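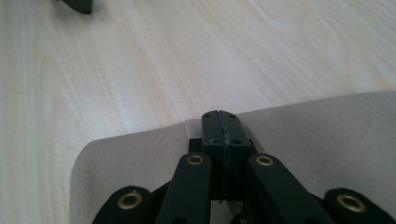

*Soft greyish-beige sheet on a pale wooden table, with one narrow crease standing up.*

# Kekusix: cloths, folds and creases

Hello, and thank you for opening the README, which I know most people skip (I do it myself and then have to come back). Kekusix is a collection of pictures and written notes about flat pieces of cloth on tables: laid out, pinched up, folded over, smoothed down again. It has grown a good deal since the first version in May, so I have rewritten this page from the top and tried to put the things people keep writing to ask me nearer the beginning.

## What you get

- 116 pieces of cloth, each with its own short card
- 700 pictures, sorted by cloth and then by what is being done to it
- 800 lines of notes, in plain English, in `notes.csv`
- a word list, `words.md`, which I would beg you to read before the notes

There are more lines of notes than pictures, and yes, that is on purpose! Some pictures have two creases worth talking about, and a few cloths have a line about how they behave in general that doesn't belong to any one picture.

## The cloths

They are ordinary things for the most part. Tea towels, napkins, dusters, a good many offcuts of felt, lining material, a couple of pillowcases, and the remains of a curtain that Tratdale let us have when they cleared out their remnant shelf. I had hoped for more wool but wool turned out to be dear, and the moths had already been at what I had in the cupboard.

Each card gives the size, the colour as we would say it aloud, whether the edge is hemmed or cut, and how the cloth feels to the hand. Where I know what it's made of I say so. Where I don't, the card says "soft, felt or suede sort of thing" or something equally homely, and I would much rather leave it at that than guess. If you know your fabrics you will probably wince here and there. Do write in.

## Tables

Pale wood, mostly. I like it for this because you can see the edge of a dark cloth straight away, though it is less kind to the beiges and greys, where the edge goes soft and you have to look twice. The `surface` column in the notes has `pale wood`, `dark wood`, `painted` and `other`, and `other` is nearly always my ironing board.

## Words we use

I was surprised by how much trouble this gave us. Neema Athumani and I wrote our first notes separately and then compared them, and it was as if we had been looking at two different tablecloths. What she called a ridge I called a wrinkle, and what I called a fold she called "not a fold yet", so we sat down with a pot of tea and settled on the following:

| Word | What we mean by it |
|---|---|
| flat | lying on the table with nothing standing up |
| wrinkle | a faint line in the cloth that you could smooth with your palm |
| crease | a narrow part lifted and folded upward, standing clear of the rest |
| fold | one part of the cloth lying on top of another part |
| bunch | more than one of the above in a heap and no sensible way to separate them |

The picture at the top has two of these in one go, which is handy: the crease near the middle, and over on the right a faint curved wrinkle. In the notes that comes out as `crease, centre` and `wrinkle, right`, on two lines. The rounded corner on the left gets no line of its own. We only describe corners when they've come up off the table or gone underneath.

"Left" and "right" always mean left and right as you look at the picture. We did try going by the cloth's own sides and got into a terrible muddle with the square ones.

## The columns

- `cloth`: the number on the card, 1 to 116
- `picture`: the picture's name, or blank for a general line
- `surface`: see under Tables
- `shape`: one of the five words in the list
- `place`: left, right, top, bottom, centre, or a pair such as `top left`
- `sure`: `yes` or `hm`
- `who`: initials of whoever wrote the line

A word about `sure`. `hm` means the writer looked for a good while and still wasn't certain, usually because the light had washed out a patch of the cloth or the colour was too near that of the table. Please don't throw the `hm` lines away without a glance. Some of the nicest ones are in there.

## Known muddles

- 20 pictures show more than one cloth. They are filed under the larger one, with the smaller mentioned in the notes.
- Cloths 31 and 32 are from the same piece of felt and I can't swear I never swapped them.
- "Beige" and "grey" are used rather freely. Neema sees more grey than I do, so check `who` if it matters to you.
- The striped napkins have been ironed at some point and some of them have sharp old lines pressed into them. These are marked as wrinkles, though I do see the argument against it.

## Folding guide

There is a small extra file, `folding.md`, which started as a note to myself and got out of hand. It goes through halves, thirds, the napkin fold my aunt used on Sundays-best occasions, and how to get a soft sheet to lie flat again afterwards (start in the middle and work outwards with the flat of your hand, slowly, and don't tug at the corners). Thick felt won't hold a sharp fold whatever you do to it, so the thirds come out rather plump.

## Using it

Use it for whatever you like, teaching included, and please mention Kekusix by name if you share something made from it. The Prumow sewing group have printed the word list out large for their beginners' table, which pleased me no end. If you change the notes, change the `who` column as well so that I don't get the blame, or the credit!

## Thanks

To Neema, for the patience and for half the notes. To Tratdale for the curtain and the lining. To Cheema for the loan of the long table, which is going back as soon as I've done the last of the pillowcases.

Corrections are very welcome. Put the cloth number in the subject line if you can, and I'll get the card out and have another look.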